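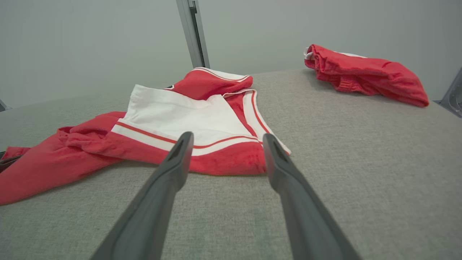

July 26, 2024
Work diary, garment handling group, Stullton

The morning was given to the grasp planner. Davoud Naseri merged the revised edge detector into Gavalas before nine, and the wrist views were relabeled so that piping and hems are kept as separate classes. The earlier build treated every white line on a red jersey as an outer edge, which sent the planner to seams in the middle of the cloth. Of 11 replayed plans, the new build chose a true edge in all but three.

Parisa Shahbazi asked that the confidence threshold stay where it is until the September review. I agreed and have noted it in the change log.
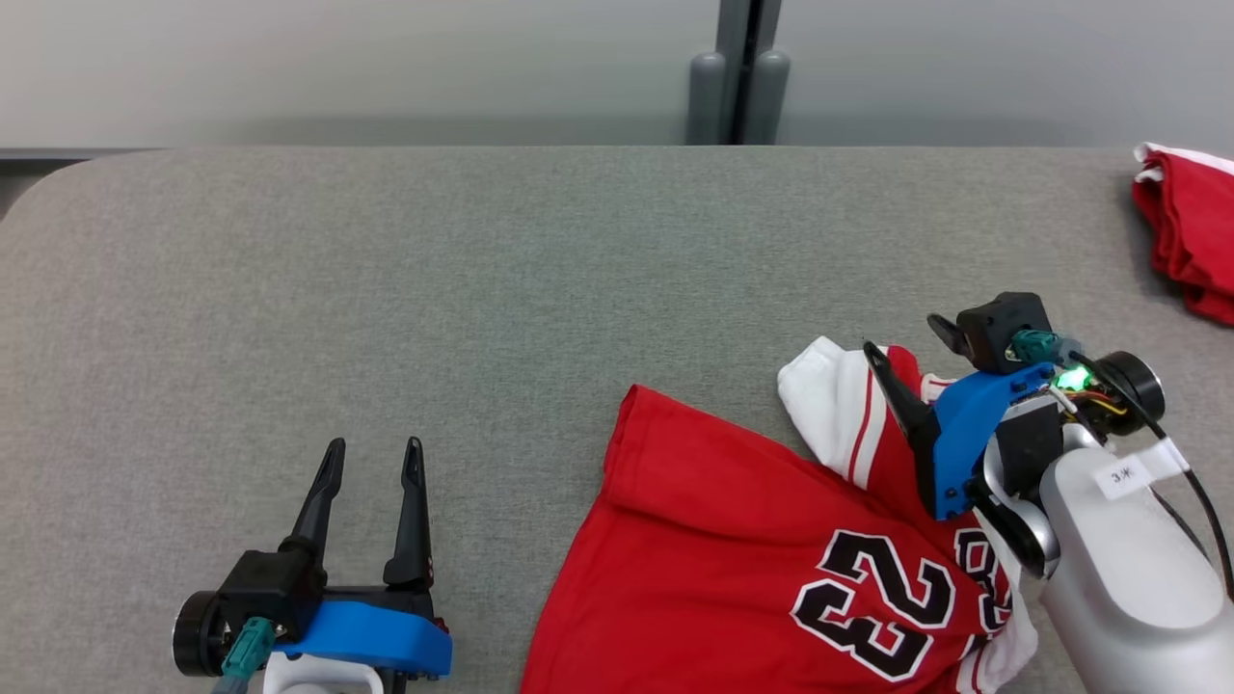
Right arm at the striped trim, left gripper open.

After lunch we turned to the two-arm scheduler. Amska still holds the left arm idle for longer than it should while the right arm's plan is being checked. Hanne Grímsdóttir traced the delay to a lock in the collision module, where both arms wait on the same scene update. She proposes a separate copy of the scene for each arm, refreshed five times a second. Ladan Najafi is concerned that the copies will drift apart when a garment is lifted and its outline changes.
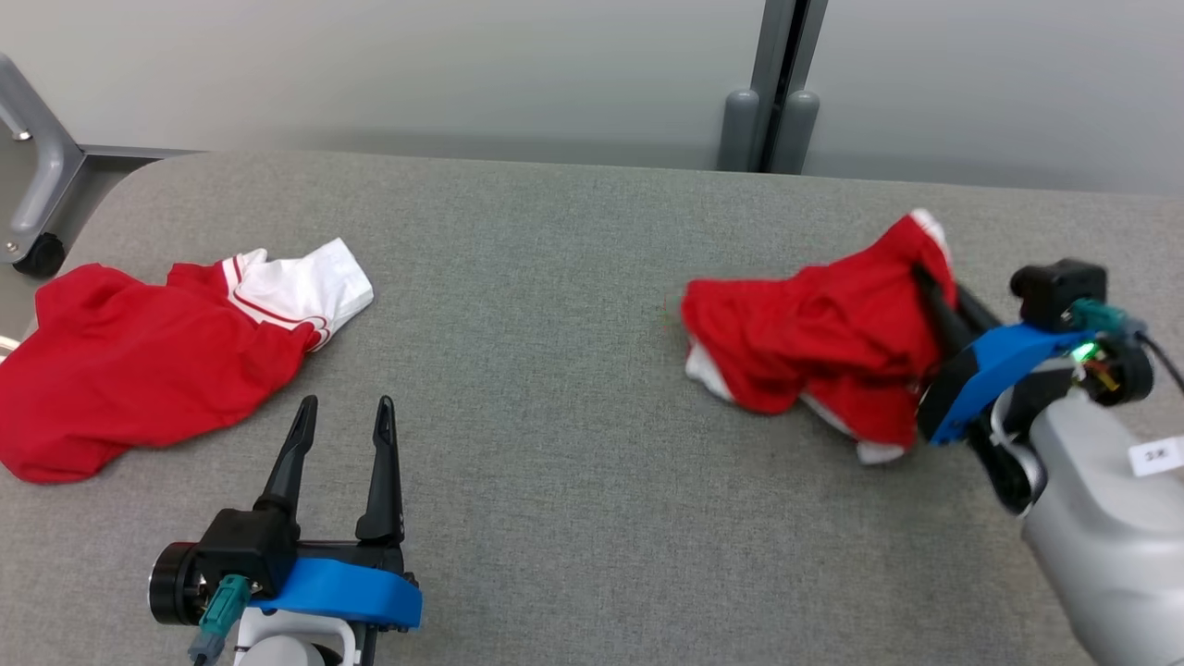 The two positions were not reconciled today. I have asked for a short written comparison, with timing logs from the present build attached, and Yasaman Najafi will prepare the replay set. The Grister viewer also needs attention: it drops the depth overlay whenever a log is paused. Ticket opened and assigned to Davoud.

Left the building at 5:40. Build notes to be filed Monday.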